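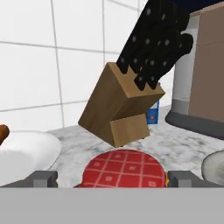

Jeanie Munro wanted to know, before she had even booked, whether a person can enjoy a walk around Art Deco buildings without knowing a single thing about architecture. Yes, yes, a hundred times yes! She came in May, asked more questions than anyone else in the group, and her note is the reason we finally wrote this page.

Varstead Deco Walks: Frequently Asked Questions

What counts as Art Deco in Varstead?
Mostly buildings put up between the two world wars, with a few stragglers that opened after 1945 from plans drawn years earlier. Look for stepped rooflines, zigzags and sunbursts over the doors, and long bands of windows that wrap around a corner. Varstead is lucky. The old shopping streets were rebuilt in one go, so you get whole rows of the stuff and don't have to hunt for one good front between two parking lots.

Who was Magnus Kinnear?
Our favorite! Kinnear designed the Imrie Theater, the bus station, and a string of small shops on the east side. He trained as a draftsman, never had a large office, and drew nearly all of his own ornament. The theater archive holds 470 of his sheets, right down to the door pulls and the ticket windows. If you only have an hour in town, spend it on the Imrie.

Is he the same Kinnear who did the Clorkum Building?
No, and we get this one a lot. The Clorkum Building is by Marion Chisholm, who shared a studio with him for a few years. You can see them borrowing from each other (the fluted piers, the rounded entrance canopies), but Chisholm liked color far more than he did. Her green and cream tile is still on the Clorkum's ground floor, and on a bright morning it is gorgeous.

Can we go inside?
Into the Imrie lobby, yes, on every walk. The auditorium depends on rehearsals. The Clorkum is a working office building, so we get as far as the elevators — which are worth it, believe me, the doors have brass herons on them. The bus station is open to everybody all day long.

How many seats does the Imrie have?
It opened with 1437. After the balcony was reworked and the rows were spaced out, the number went down. The small upstairs room, which used to be a ballroom, has 494.

Why is the top of the bus station a different color?
The upper part was added later in a lighter brick. Opinions vary! Treasa Ó Flaithearta, who leads the Friday walk, thinks it ruins the proportions. I've grown fond of it, and the two of us have argued about it on the sidewalk in front of paying guests.

What is the difference between Art Deco and Streamline Moderne?
Streamline is usually treated as the later, smoother cousin. Less ornament, more curves, horizontal lines running along the walls as though the whole building were about to leave the dock. The Iriden Laundry on Canal Street is our best one. It has porthole windows, a flat roof with a rail, and a curved glass block wall that glows after dark.

How long is the walk, and how hard is it?
Two hours with 17 stops. The route is flat except for the ramp up to the canal bridge, and there are benches at the theater and the bus station. Strollers and wheelchairs can do all of it. Wear shoes you like.

Do you walk in the rain?
We do. Terra cotta looks wonderful wet. We call things off for lightning or ice, and you'll get a message by 8 a.m. if that happens.

May I take pictures?
Please do! Tripods are fine outdoors. In the Imrie lobby, keep them away from the terrazzo, and no flash near the painted ceiling panels.

What should I read first?
Nothing, if you don't feel like it. If you do, Gopinath Mudaliar's booklet on the shopfronts is short and full of old street views, and the theater box office sells it. He updates it every couple of years, so check the back cover for the newest printing. The chapter on lettering is the one I keep going back to.

Where do we meet?
Under the Imrie marquee, on the left side by the poster cases. If you're late, head for the bus station clock, which is stop three.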